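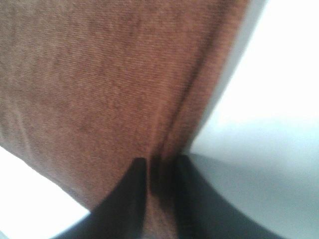 Setting up a towel folding cell: fingers, wrist camera and first grip

Cloth is a wonderful thing to teach a robot arm to handle, and a maddening one too. A block stays where you left it. A towel slumps, stretches and turns up a new shape every time you let go! This guide covers the gripper end of our Sustik cell, which we strip down and set up again each April.

What you need

A 2 mm hex key, a lint-free cloth, a soft brush, one medium towel you don't mind handling over and over, and the Rakena control panel open on a laptop. Press the stop button before your hands go near the fingers.

Step 1. Clean the fingers

Towels shed far more fluff than you'd expect. Brush along the inner faces of both fingers, then wipe them with the dry cloth. Don't use spray polish, as it leaves a film and the towel will slide straight out. Check that both finger screws are snug (snug, not tight, the threads are soft).

Step 2. Set the closing force

Release the stop, move the arm to its park position and open Grip in Rakena. Start at 50 per cent. Our old setting was 73, and it held beautifully but left a hard crease in every towel, which then spoiled the second fold. Close the fingers on a doubled edge of cloth and tug gently. If it slips, go up a little and try again.

Step 3. Check the wrist camera

Close the fingers on the towel and look at the live view. You want both fingertips in sight at the bottom, with the pinched cloth running down between them. If one finger is missing, loosen the camera bracket, turn it slightly and tighten it again. A little blur towards the sides is fine. What matters is that you can see the fold leading into the grip.

Step 4. Lay out the towel

Clear the middle of the table and put the towel down with its long sides running away from you. Smooth it from the centre outwards. A slightly lifted corner won't hurt, but a ridge across the middle will.

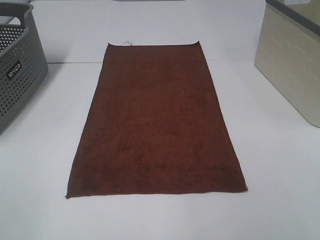
Towel laid flat, with the white tag at the far edge.

We keep the tag at the far end for every run, so that it is always the same way round when we compare results. A brown towel on a white table is a lovely pairing for this, the edges stand out so well!

Step 5. Teach the first grip

Bring the arm down slowly over a near corner with the fingers open. Stop with the tips just clear of the table and save that height as Touch. Close, lift a short way, hold, then lower and open. Run it 19 times, smoothing the towel flat between goes, and jot down every slip. If they all happen at the same corner, check the table is level before you change anything in the software.

Saving your settings

Save the lot under a new name and leave the old file alone. Ours go in the Ondale folder, along with a note of which towel was used. Thicker ones will want their own Touch height.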